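3. Cestos abertos e a arrumação dos brinquedos de faz de conta

Quem entra numa casa com crianças pequenas ao fim da tarde conhece o cenário: a comida de brincar anda por todo o lado, e é precisamente ela que nos interessa nesta secção. São peças com personalidade! Um hambúrguer ou uma fatia de queijo têm cor forte e forma reconhecível, e as crianças dão-lhes um lugar próprio na brincadeira, coisa que raramente acontece com os blocos. No estudo Grundeo acompanhámos 20 famílias durante o mês de setembro e perguntámos a cada uma onde estes brinquedos passavam a noite.

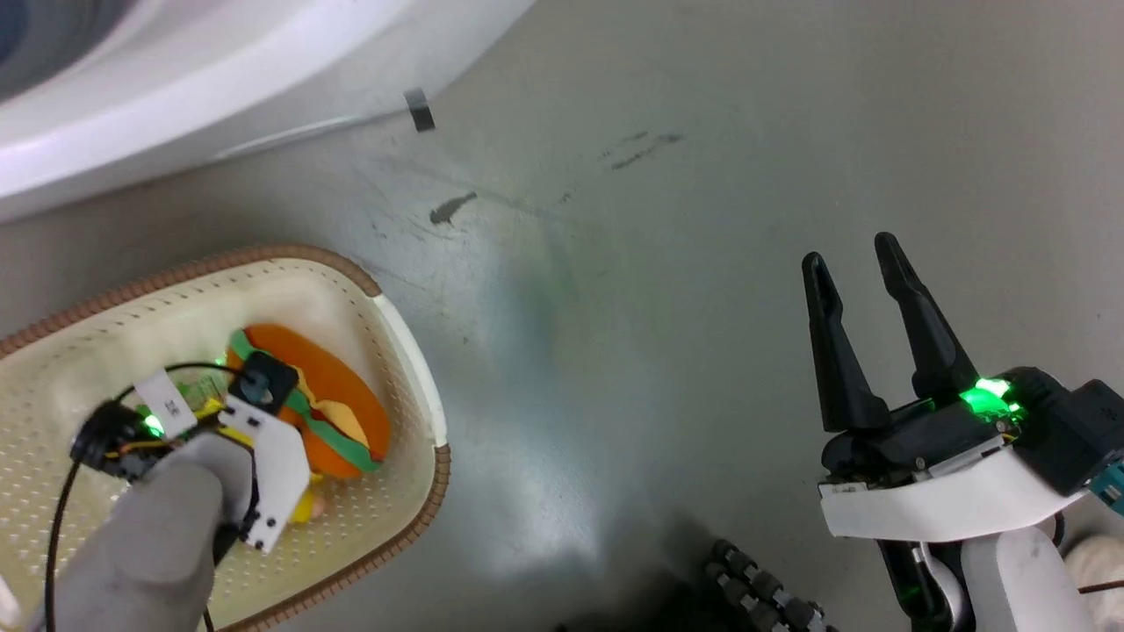

Girish Joshi e Umesh Kandpal
Projeto Grundeo, 19/10/2018

Figura 2. Hambúrguer de brincar num cesto perfurado de cor creme, com rebordo entrançado castanho-claro.

O cesto aberto foi a solução preferida em nove casas, e percebemos bem porquê. Um recipiente como o da Figura 2 deixa o conteúdo à vista: o pão laranja e a tira verde da alface distinguem-se de imediato contra o creme claro, e uma criança de dois anos encontra o que procura sem despejar tudo. As caixas com tampa, escolhidas por oito famílias, protegem melhor do pó, mas os pais contaram-nos (com muita graça, diga-se) que a tampa acabava quase sempre transformada em tabuleiro de servir.

Entusiasmou-nos também a questão da altura. Pousado no chão, o cesto convida a criança a participar na arrumação, e várias mães descreveram o gesto de «deitar o hambúrguer» como parte da rotina antes do banho. Nas prateleiras, a tarefa passava para os adultos. Voltaremos a esta diferença na secção 4, ao comparar os nossos registos com as entrevistas da série Junar.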